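4.2 Where the snacks live

I went into this part of the study thinking it would be the dull bit. We had asked people in the Kilesach flats to keep a food diary, and I'd assumed that what they ate between meals would come down to money, or hunger, or what the corner shop had on offer. Some of it did. But when I sat down with the diaries in April, what kept jumping out at me was the worktop.

A quick recap of the method, for anyone who skipped section 3 (I would have). We had 40 households, all renting in the same block, all with more or less the same kitchen: one run of counter, a wall cupboard, a tall cupboard by the door. Each household kept a diary for 17 days. Every time someone ate or drank something outside a meal, they wrote down what it was, the time, and where it had been just before they picked it up. That last column was an afterthought. I nearly cut it to save space on the sheet, and I'm very glad I didn't.

In the diaries, people reached for whatever was already out. Cartons, biscuits, bananas, the end of a loaf – if it was on the counter, it went. Things in the wall cupboard went more slowly, and things in the tall cupboard might as well have been in another town. One household bought the same multipack of juice twice over and drank only the one left by the kettle. The other was still sealed in the cupboard on the last day, and the person filling in the diary wrote "forgot we had these" next to it, underlined.

This fits quite well with the earlier Viltent survey, which asked people to guess their own habits and got a much tidier picture. In Viltent most people said they chose snacks by taste. I don't think they were fibbing. I think that if you ask someone why they ate a biscuit they'll tell you they like biscuits, and they do, and it still matters that the packet was by their elbow.

The edge of the counter deserves a mention of its own. In our coding we split the worktop into back, middle and edge, mostly because two of us couldn't agree on what "on the side" meant. The edge turned out to be where small packs get put when someone means to have them soon: the carton for the school run, the cereal bar for the bus. We ended up calling this "parking" (Figure 3). Parked items were nearly always gone by the evening. The awkward exception is 8 households where the edge was simply full all the time, with post and chargers and so on, and there the pattern fell apart. I haven't got a good answer for those, and I'd be wary of anyone who offered one from diaries alone.

We did try one small change. Halfway through, half the households were given a bowl and asked to keep fruit in it on the counter, wherever they liked. Fruit entries went up in most of those homes, though in a few the bowl filled with keys and batteries within days. The Mosoti group, who used a 90-day diary, saw the same early rise and then a slow slide back, so I wouldn't want to make too much of ours. Our diaries were too short to catch a slide.

Figure 3. A small carton at the edge of a marble worktop.
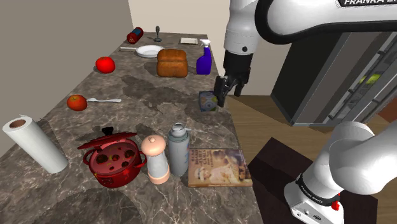 Uvetero, reading a draft of this section, wrote in the margin that parking sounds right for cartons but that fruit is another matter, as people leave a banana at the edge when they're hoping someone else will eat it, and could we please check whether the diaries say who put each thing down. They don't, I'm afraid, so that will have to be a new column next time.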